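Search this course Search Go

Robot Learning Seminar, Handout 4: Where Should the Robot Look?
Notes by Yayra Antwi. Problem sets to Kobina Quaye by Thursday.

Last week we asked how much a robot can learn by copying people. Plenty, provided you never move the shelf. This week: which camera deserves the credit?

Take the Zetavmont tidying task. One policy sees only through the wrist camera. It gets lovely detail and no idea what room it's in.

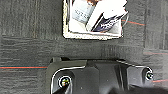

Fig. 1. Wrist view: tray, carpet, and a good deal of gripper.

A head camera has the opposite problem. It knows where the shelves are and gets vague about anything smaller than a plush toy.

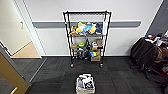

Fig. 2. Head view of the shelving cart, with a basket on the floor in front.

Hashemi's trick, which she calls view dropout, is to blank one camera at random during training, so the policy can't lean on its favorite. The baseline got 4000 training steps and so did the dropout version. Please don't give your own method extra steps on the problem set. Assunta Testa checks.

Now the awkward part. Head views taken moments apart look nearly the same to us: same rack, same row of toys, same rail along the wall. 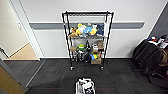

To a policy they can be different worlds, and small shifts in viewpoint are where the baseline fell over. Out of 28 test layouts it failed most often on the ones we'd have called easy. Dropout helped there and did nothing for grasping, a fact the slides mention in very small type.

For discussion: would blanking both cameras at once teach anything? Salamatu Abugri has a bet on this.

Reading: Ryu notes, section 4.

This site uses cookies to remember your settings. Accept Decline

Last updated: January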